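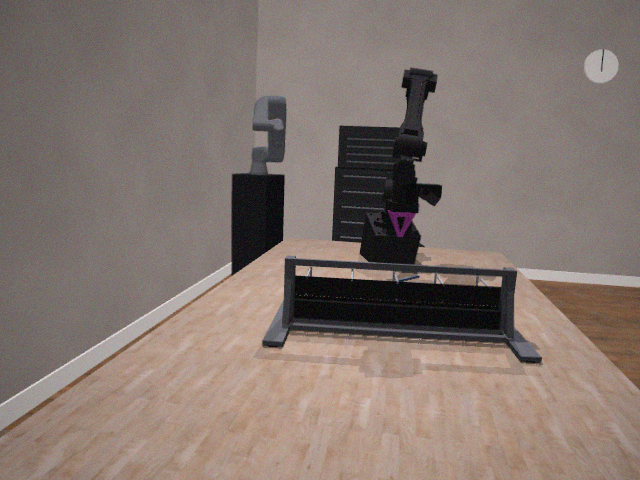

*Rack with six silver pins on a parquet-topped table (render).*

## Skollar Pamphlet Reprint, Set of 11

Becerra calls these "the voices that made Confederation". We'd take that with salt. Of the 11 tracts, two are unsigned and one is credited to a printer on thin evidence. Jacobus Radebe's notes admit as much on page 84.

- 168 pages, sewn, grey paper covers
- Original spellings kept
- No index, despite the catalogue's claim

$36. Ships in August.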